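A Simulator for the Small Workshop

When Bech began to sell Pluson last October, the company said it was made for people who have one robot arm and little time. I have used it for 14 evenings now, and I think this is a fair description, although it is not the full one.

Pluson is a simulator for tabletop handling. You choose an arm and a gripper, you put objects on a table, and you let the program try to pick them up. The license costs $1,749 for one seat. The closest rival, Ternero from the firm Alico, costs $1,012, but its object library must be bought apart.

The library is the part I like most. It has 1,000 objects, and many of them are the kind that a real home or office would offer: phones, newspapers, tubes, and also odd lumpy letters that no gripper designer had in mind. The program mixes them without much respect for order. A thin object may lie across a flat one, and the gripper must come in low and from the side.
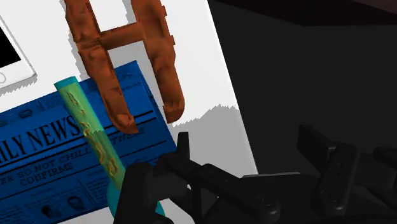
Setting the friction took me two evenings. The manual gives one page to it, and this page is written for someone who knows the answer already. After I wrote to Bech, I received a longer text by mail the next morning, and with its help my simulated grasps became much more steady.

The graphics are plain. Shadows have rough edges, like stairs, and there is no setting to make them softer. For training a camera system I would want better light, and here Ternero is ahead. For testing whether a path is free and the fingers can close, it did not disturb me.

Pluson runs well on my office computer, which is four years old. Only the batch mode made it slow, so I started the long tests before dinner and read the results after. Bech promises a lighter batch mode with the next version, free for present owners.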